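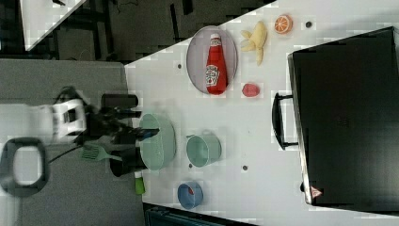 Flumance wants to know why the planner runs at a lower rate than the controller, and whether that is a bug.

It is deliberate. The planner gives out a chunk of waypoints, the controller interpolates between them at 200 Hz. Most of our trouble has been at the join between one chunk and the next.

Old behaviour in Sperling: when a new chunk arrived, drop the old one and jump to its first waypoint. If inference took 80 ms, that waypoint was already 80 ms stale and the arm stepped backwards. 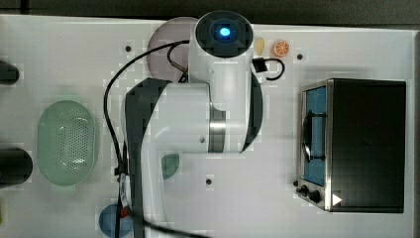 New behaviour: every chunk carries the timestamp of the image it was computed from. The controller discards waypoints older than now and blends the rest in over 60 ms. Velocity is matched at both ends, acceleration is only clamped.

The clock matters more than the blend. Camera stamps were being set on arrival at the host instead of at exposure. Fixed in the Takness driver, so please update both or you will get worse results than before.
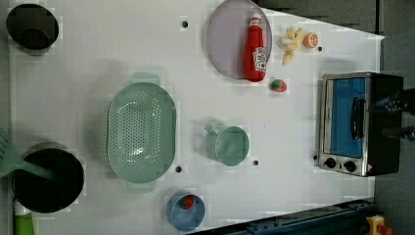 Replayed 523 logged chunks through the old and new code. Backward steps at the join are gone in replay. Replay does not model contact, so read that as a software result only.

Still open: if two chunks arrive inside one blend window, the second waits. It should replace the first. Branch is up on the Farkau repo, merge planned for August. Config keys have changed, see the readme.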